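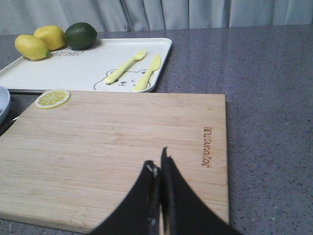 October, 7.40 in the morning.

Kitchen first, before the post. Laine Mets wants the sandwich station settled by the end of the month so that the play corner can open with it, and I have put off the layout twice. Her note asks for "lunch, with fruit, nothing complicated". I am treating that as the specification.

Constraints as they stand. Worktop: grey speckled stone, shared with the kettle after four. Board: the bamboo one marked JoyGuan, which stays. Tray: white, raised rim, the one with the bear's face. Zübeyde is attached to the bear and has asked twice that it should not be covered. I have told her that a tray is for putting things on. We have left it there.

Board depth is the difficulty. The children work from the front edge, so whatever stands behind the board has to be reached across it. Zübeyde measured arm reach for the younger group last spring and her figure for comfortable reach was 281 mm from the edge. I drew a pencil line at 281 on the plan and everything a child must pick up ought to fall on the near side of it. The fruit does not. I have let that go for the present, as the fruit is needed once per turn and the older ones can fetch it.

Then a start on the positions. Tray at the back, lemons and lime at its left end, knife and fork further along on the tray, board in front, blue plate on the left. I tried the plate on the right in the earlier version and did not like it. Most of the group build on the board and carry leftwards to the plate, for reasons I cannot account for, and there is no sense in fighting them. 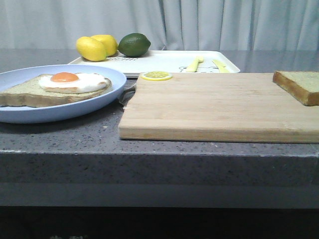

*Lemons and lime at the left end of the tray, curtain drawn behind.*

The curtain is an improvement. With it open the window throws glare along the stone, and the pale yellow cutlery gets lost against the white tray. It still gets somewhat lost with the curtain closed. Furkov list the same set in red and I have asked Petro to find out the price. Minimum order is 6 sets, which is more than we need, though knives go missing at a steady rate.

11.15. Interrupted by the delivery from Pētersons. Wrong shelf brackets again. Uldis signed for them before looking in the box. He will ring.

Resumed after tea. Question of the lemon slice: whether it belongs in the sandwich routine at all. On paper it goes with the drink, and there is no drink yet. Laine M. says leave it on the board as something to be moved out of the way, which gives the child a first task. I was doubtful, but it makes a clear starting point and I have written it in as step one. Bread, filling and second slice follow, then the transfer to the plate.

The transfer is the weak step. The bread is thick and the plate is shallow, so the finished sandwich tends to ride over the rim. A larger plate would cure it and would also push the board right, and the board cannot go further right without meeting the sink. I shall keep the blue one and accept the overhang.
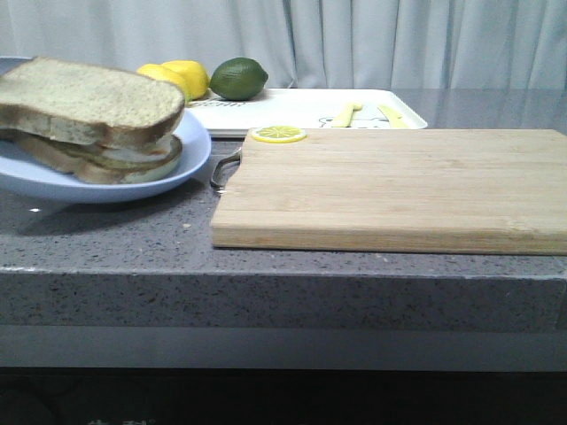

*Sandwich on the blue plate. Slight overhang at the rim.*

Height of the sandwich matters too. Set down where it is, the upper slice hides part of the nearest lemon from anyone standing low at the front. Moving the fruit towards the middle of the tray would put it on the bear. See above. Possibly the whole tray could go a little to the right instead. To be tried tomorrow with the plan beside me and not by eye.

Costs, for my own reference. Grandora quoted 600 for the full play kitchen, fitted, and I still think we are right to refuse it. Our own spend to date is 19, nearly all of it on the tray and the cutlery.

Laine Rimkutė looked in at half past three and asked why the lime had to be next to the lemons. I said citrus. She seemed content with this.

Outstanding: tape marks for the board corners, Petro's price on the red cutlery, brackets, a second cloth. Kettle back on the worktop by four. Wrote up the positions on the card and pinned it inside the cupboard door, left side, below the fuse list.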